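Shelving for molded shells, flat or on edge?
Small Shop & Storage board > Shelving and racks

dcowie_bench
Ok need opinions before I order more of these. We've got the yellow two-level units from Clirer, the low ones, and I'm using the top for the big molded shells (the long curved ones, black, some with blue) and the bottom for little stuff. Works ok but the shells eat space like crazy. Laid flat in a row you get hardly any on a shelf and then people start stacking and the rims scuff.

Boss wants 292 of them through the room by end of June 2026. Not all at once obviously. Still.

Flat, on edge, or hang them?

marion_t
On edge. Always on edge. Foam strip with slots, done. We did the Nendura housings that way for years.

arnoutm
Disagree w/ Marion. On edge is fine if the part has a straight side. Curved shell rocks, somebody bumps the unit, whole row goes over like dominoes. Ask me how I know. Flat, one layer, no stacking, and buy more shelf. Shelf is cheap. Scrap isnt.

marion_t
That's what the slots are for Arnout

arnoutm
Slots that fit one part. Then the part changes and you have a drawer full of useless foam.

dcowie_bench
lol ok. Both fair. Should have said, raised rim goes around the shell and there's a ridge across the face too, so foam slots would have to be pretty wide. Sitting flat they stay put fine, no rocking. This is the unit, top level is what I mean, and you can see how much room one takes up.
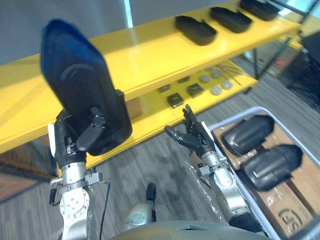 So my thinking was leave them flat on top but keep a gap between each so you can get your fingers under the rim. Right now folks grab by the thin end and drag it, thats where the scuffs are from I'm pretty sure. Could also go with a third level but then you're reaching in over the small parts and I hate that.

Depth front to back is 20 inches btw, somebody always asks.

fergus_d
20 is decent. Ours are less and the shells hang over the front, dont do that, hips catch them.

My real question is the bottom shelf. You've got little black squares just sitting out loose and those round grey discs next to them? And rods behind?? Bin those. I'd lose half of that in a shift.

dcowie_bench
Yeah yeah. Bins are coming. Peledik said two weeks, that was in March. Still waiting

fergus_d
Peledik says two weeks about everything. Get the Visser open front ones. Rods want a tray with a lip though, not a bin, they tip a small bin right over.

iona_l
Going against the crowd but I like small stuff loose on a flat shelf. You can see it. One look and you know you're low on discs. In bins everybody assumes theres more underneath and then there isnt. We had 30 bins on one wall, half of them had one washer in the bottom and a candy wrapper.

What I'd do is shallow trays, one kind of part per tray, nothing deeper than your thumb. Tape line down the shelf if you can't get trays yet.

fergus_d
Shallow trays ok I can live with. Loose no.

marion_t
Iona's right about bins hiding stuff. Also Donnie put a liner on the top shelf before you worry about any of this. Painted shelf plus plastic part plus a bit of grit = scuffs, doesnt matter how they pick it up.

arnoutm
Agree on liner. First thing Marion and I have agreed on since I joined this board.

Get ribbed rubber, not felt. Felt holds the grit.

marion_t
Felt is fine if you vacuum it

arnoutm
Who is vacuuming a shelf

dcowie_bench
Not me. OK so plan: flat, gaps, ribbed liner, tape lines on the bottom for now and trays when I can get them. Ordering 6 more units. Will try one row on edge too so Marion doesn't yell at me.

marion_t
Wide slots. Cut them angled so the part leans back a little. Dont cut them straight

iona_l
Which side do you load from? If its the same side people pick from you'll get old stock stuck at the back forever

dcowie_bench
Same side. Ugh. Unit's low enough to reach over from the back I guess, let me measure teh aisle tomorrow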